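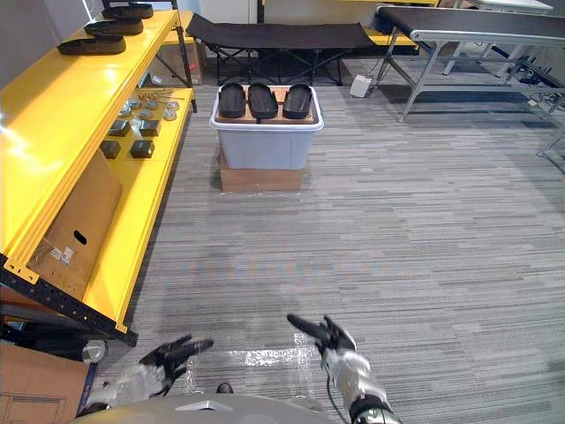
The shelf of soles

Kristóf Orbán
Fri 7 October
3 min read

When I moved to Flirncombe I promised to my wife that the shoes would stay in one room. She agreed, on the condition that this room has a door. It has one, and a carpet, which I would not choose for a workroom, but the landlord likes it and so we keep it.

I repair shoes in the evenings. In the day I do the accounts for Plokar, a company that rents ladders, and I sit nine hours and look at a screen. My uncle was a shoemaker and I learned from him the small jobs, like changing a heel or gluing a sole that opens at the front like a mouth. The big jobs I learned later, slowly, and I ruined some good boots on the way. Mostly my own.

For a long time I kept all the material in boxes, and every evening I started by searching. This is very tiring when you have only two hours. So in January I bought a yellow metal shelving unit from a shop that was closing, and I painted nothing and changed nothing, I only put it along the wall and began to move things onto it. I asked my colleague Brovik to help me carry it up the stairs. He still mentions this.

My rule is now that soles go on the top shelf. They are flat and light and they must not be bent, and nobody puts a coffee cup so high. On the lower shelf I put the small metal things, washers and nuts and the like, and also the square black blocks. I like to lay the blocks in rows with a little space between them. My wife says it looks like a board game. I tried first to keep the small metal in jam jars, but then I poured out the full jar each time to find one washer, so I prefer them lying open where I can see them.

I do not work at the long table. I use a plastic storage bin which stands on a cardboard box, and over the bin I lay a wooden board. On it I put the soles side by side, pointing in the same direction, and I compare them before I choose. Two soles from the same delivery can be different by a few millimeters, and you notice it only when they are next to each other. The height is good for me when I sit on a low stool. For standing it is terrible.

What I did not solve yet is the cardboard. Every delivery comes in a box, and a good box is difficult to throw away. I flatten the large ones and lean them against the shelving, and then I must move them each time I want something from below. I paid 131 for the last order from Erdős, and I think I was almost more happy about the carton than about the rubber.

Next I want to make labels for the shelves. Also I have a pair of brown winter boots waiting from my neighbor, who needs them before the first snow, so the labels will maybe wait.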